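Keep the good box
by Serena Cocco

Every house I have lived in has had a cupboard full of boxes. My mother's was under the stairs. Mine is the tall one in the hall, next to the meter, and in March I emptied it because the door would no longer shut. There were shoe boxes in it, a carton that a kettle came in, the outer sleeve of a radio we gave away years ago, and a great many of those brown parcels that arrive with one small thing inside and a yard of paper.

I threw out most of it. I want to argue for the part I kept, and against the idea, now very common, that an empty box is rubbish from the moment the thing inside it has been taken out.

The usual advice is to recycle on the day. Flatten it, put it out, have a clear hall. I have no quarrel with that where the brown parcels are concerned. They are made to survive one trip in a van and most of them barely manage it. The tape takes the surface off when you pull it, and after that they will not close properly again. Nine out of ten of the boxes that come to our door are like this, and they should go.

The tenth is different. Somebody has made it with a lid that is joined along one side, so it can't get lost. The card is stiff. The inside is the same colour as the outside, which costs more, and the floor of it is flat and smooth. You can put things in a box like that and take them out again for years. I keep sewing things in one that was sold with a pair of Keria sheets. The sheets wore through and went for dusters, and the box is still on the shelf with the bobbins in it.

People say, reasonably, that if you need a box for your bobbins you can buy one. You can. The shop in town has a whole wall of them, clear plastic with clip lids, and the Bidwood catalogue that came through the door last week runs to 674 items, of which a surprising share are containers for putting other items in. I have bought that sort of thing myself. Two of the clips went in the first winter. A hinged cardboard lid has no clip to snap, and when the fold finally goes you can mend it with a strip of gummed paper and get a few more years out of it.

There is a fair argument on the other side and I don't want to skip it. Boxes breed. A person who keeps one good box soon finds that all boxes look good, and then there is a cupboard that will not shut. I am proof of this. The answer I have settled on is a rule about use. A box may stay if it has something in it. An empty one may stay only if I can say aloud what it is going to hold, and if it is still empty when the clocks next change, it goes. With this rule I keep up to nine, and the meter can be read without moving anything.

The other objection is looks. A used box gets tatty at the corners, and some people can't bear that on an open shelf. The corners are always first. The card is folded tightest there, the coloured paper splits, and you see the grey underneath. After that come creases in the floor, from whatever was heavy. I find I don't mind either of them. A wooden drawer gets dents and we call it a nice old drawer. Card is allowed to show some wear too, as long as the walls stand up and the lid comes down.

My own test takes a minute. I put the box on a plain table with the lid back and look into it in good light. If the walls lean, out it goes. If it smells of damp or of the shop, out it goes as well. A nick at a corner is no reason to part with it.
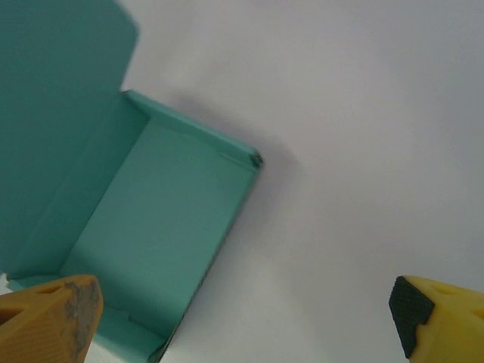
Ubaldo Marras wrote in to say that I am too easy on corners. In his view a split corner never stays small, and a box with one should be given light things only, such as letters or ribbon, and never be lifted by the lid. He glues his with flour paste and a scrap of brown paper on the inside, leaves them overnight under a book, and has two that were his aunt's.

I accept the point about the lid. I have always picked them up that way and shall try to stop. On paste I am less sure, having had silverfish in the last flat, and I will stay with gummed paper. But we agree on the main thing, that a corner is worth five minutes of somebody's evening before the whole box goes out with the newspapers.

The clocks went back this morning, so I have been through the hall cupboard again. There were two empties. One is going to have the Christmas candles in it, and the other is flat by the back door.

Sunday, October 30, 2022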